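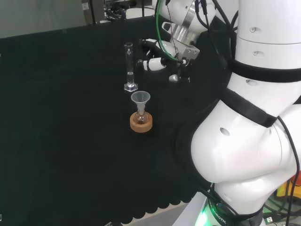
Graduated cylinder, funnel, and flask in cork ring.

Glassware and Small Equipment Inspection -- Teaching Laboratory, Hundholm
Inspector: Darius Mocanu
Period: June
Rooms covered: prep room, main lab, cold store

Rating key: OK, OK with comment, ACTION, N/A

1. Storage

1.1 Shelves anchored to wall. OK
1.2 Heavy vessels stored below shoulder height. ACTION
Comment: Two 2000 mL beakers on the top shelf of the prep room, behind the spare tubing. Move to the bottom cupboard. Same finding as last period.
1.3 Shelf lips or rails fitted. OK with comment
Comment: Rail on the middle shelf is held by one screw. It does not move under hand pressure, but the second screw should go back in before the shelf is loaded again.
1.4 Round-bottomed flasks stored in rings or padded drawers. OK
1.5 Drawer liners clean and flat. OK

2. Glass condition

2.1 Rims free of chips. ACTION
Comment: Two 100 mL beakers rejected for rim chips. Both went to the broken glass bin during the inspection.
2.2 Vessel walls free of star cracks and deep scratches. OK with comment
Comment: One 1000 mL Erlenmeyer has a scratch on the outside near the base. It does not catch a fingernail. Marked "no heat" and left in service for cold work only.
2.3 Graduations legible. OK with comment
Comment: Several older cylinders have lost part of the scale, mostly in the lower third. Acceptable for rinsing, not for measuring. Tag them accordingly.
2.4 Cylinder bases tight and level. OK
2.5 Ground joints clean, stoppers free. ACTION
Comment: One stopper seized in a storage flask in the cold store. Do not force it. Left upright in a tray with a note attached.

3. Plastic ware

3.1 Funnels free of splits at the stem. OK
3.2 Wash bottles labeled with contents. ACTION
Comment: Three bottles with no label. Contents treated as unknown and moved to the waste shelf.
3.3 No plastic ware stored near hot plates or ovens. OK

4. Supports and clamps

4.1 Cork rings sound, not crumbling. OK with comment
Comment: Rings from the Plasia order are slightly wider than the old ones. The smallest flasks sit low in them but do not rock. Keep the old rings for those sizes.
4.2 Clamp jaws lined. ACTION
Comment: Lining missing on one jaw, main lab, bench nearest the door. Clamp removed from use.
4.3 Stand rods straight and tight in the base. OK

5. Washing and drying

5.1 Sink mats in place. OK
5.2 Drying rack pegs intact. OK with comment
Comment: Drimeo rack has two bent pegs at the left end. Usable if those positions are left empty.
5.3 Detergent data sheet posted. OK
5.4 Cut-resistant gloves available at the sink. ACTION
Comment: Left-hand gloves only. Reorder as pairs.

6. Breakage and disposal

6.1 Broken glass bin rigid, lidded, and labeled. OK
6.2 Bin less than three-quarters full. OK with comment
Comment: Close to the line. Empty at the next pickup.
6.3 Brush and pan within reach of each bench. OK
6.4 Breakage log up to date. OK with comment
Comment: Entries are complete, but "flask" alone is not enough. Write the type and size.

7. Totals

Pieces inspected: 162
Not inspected: contents of the locked cabinet in the cold store -- key signed out to the Ham building at the time of the visit.

Open actions go to the prep room lead. Items 1.2 and 3.2 are to be closed before the next class uses the room. The locked cabinet will be checked separately and added to this sheet as item 8.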